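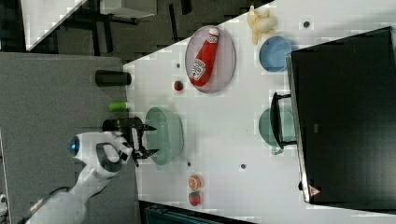
Figura 2.1. Escurridor redondo y poco profundo, de color verde claro, sobre una mesa blanca.

CAPÍTULO 2
La separación de mezclas

En el capítulo anterior distinguimos entre sustancias puras y mezclas. Casi todos los materiales que usamos a diario pertenecen al segundo grupo: el agua del grifo lleva sales disueltas, el aire contiene varios gases y una sopa reúne sólidos, grasas y agua en proporciones que cambian de una cucharada a otra. En este capítulo estudiaremos los métodos físicos que permiten separar los componentes de una mezcla sin alterar su naturaleza química.

Todo método de separación se apoya en una diferencia entre los componentes. Puede ser el tamaño de las partículas, la densidad, la temperatura de ebullición o la solubilidad en un líquido determinado. Si dos sustancias se parecen mucho en una propiedad, hay que buscar otra en la que difieran.

2.1 Mezclas homogéneas y heterogéneas

Una mezcla es heterogénea cuando sus componentes se distinguen a simple vista o con una lupa. El granito y la arena con agua son casos claros. Es homogénea cuando presenta el mismo aspecto y las mismas propiedades en todos sus puntos, como la salmuera o el vinagre. 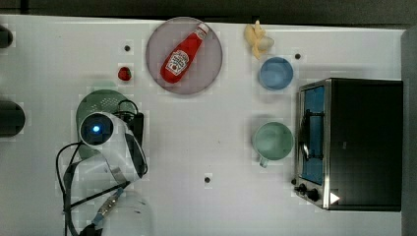
Entre ambos grupos hay casos intermedios. La leche parece uniforme, pero al microscopio muestra gotas de grasa repartidas en un medio acuoso – es una emulsión. La mayonesa también lo es. Los coloides, que trataremos en el apartado 2.4, no sedimentan con facilidad y sus partículas atraviesan el papel de filtro corriente.

2.2 Tamizado y filtración

El tamizado separa sólidos de distinto tamaño mediante una malla. En el molino de Grovine, abierto en 1801, la harina pasaba por dos telas sucesivas y el salvado quedaba retenido en la primera. La filtración aplica el mismo principio a un sólido insoluble en un líquido: el filtro retiene el sólido y deja pasar el líquido, que recibe el nombre de filtrado.

Actividad inicial. Una muestra de 703 g de arena y sal se agita con agua abundante hasta disolver toda la sal y después se filtra. La arena, una vez seca, pesa 625 g. Calcula la masa de sal e indica cómo la recuperarías del filtrado.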